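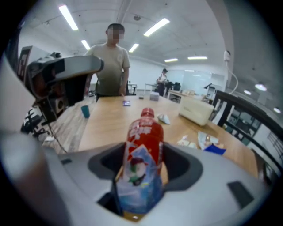
Hand-held gripper drops tracking after picking up a bottle

Posted by Mahlet Negash, 2022-03-25

We use a pair of hand-held grippers to record table tasks, mostly picking things up and putting them down. The left one is fine. The right one loses its position partway through a take, nearly always when there is a drink bottle in the jaws. The log says "pose lost" and the track jumps 40 cm to one side, then carries on as if nothing happened. The object in the last bad take was the bottle with the red cap and the glossy red top.

I have swapped the cable, reflashed the Trarnix board and redone the lens calibration. It still fails in 7 takes out of every batch. Small things like a cup or a packet don't set it off. Is this a camera fault or a software one?

Sølve Sandberg

Probably neither. A bottle held upright stands right in front of the lens and it is large in the view. If it is shiny and has printing on it, the tracker picks up points on the label and treats them as part of the room. When you move the gripper, those points stay put in the image and the solver gets confused.

Draw a mask over the jaw area and the space above it, so nothing in there is used for tracking. In Drement it is under Input – Static mask. Make it taller than you think you need. The default one only covers the gripper body.

Then check the feature limit. Ours was set too low and we raised it to 1,000, which left enough points on the ceiling and walls once the mask was on. Rerun 2 of your bad takes before you record anything new.

kandasamy_user

had the same thing, turned out to be a loose screw on the lens mount. worth checking

Vornmont

Delete the bad takes or at least tag them. We had a jump like that in a recording and the arm followed it on replay, straight into the edge of the table. Put a speed limit on replay and keep someone at the stop button until the mask is sorted out.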